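Bamcombe Museum of Food and Farming
Young Visitors' Pages: How Does a Grape Become a Raisin?

A raisin is a dried grape. A fresh grape is mostly water, and when that water leaves, the sugar stays behind. This is why a raisin tastes so sweet.

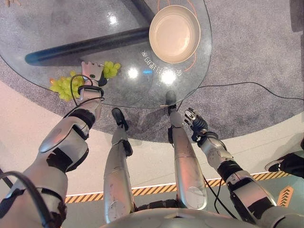
Grapes grow on woody plants called vines. A vine climbs by using tendrils — thin, curly stems that wrap around a wire or a branch. At the Grollar vineyard, the last grapes are picked in October.

Fresh grapes may be laid on trays in the sun. Over many days the skin wrinkles and the color darkens. Some growers use warm air instead. 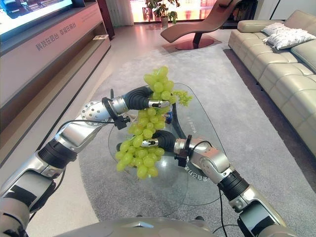 Drying is a very old way to keep food. The tiny living things that spoil fruit need water to grow, and a raisin has little to spare. People were drying grapes more than 2,000 years ago.

Word to know
Evaporation: when a liquid turns into a gas and moves into the air.

Visit the Stubbs Gallery to see the drying trays from Ummont.

Page updated Aug 1, 2019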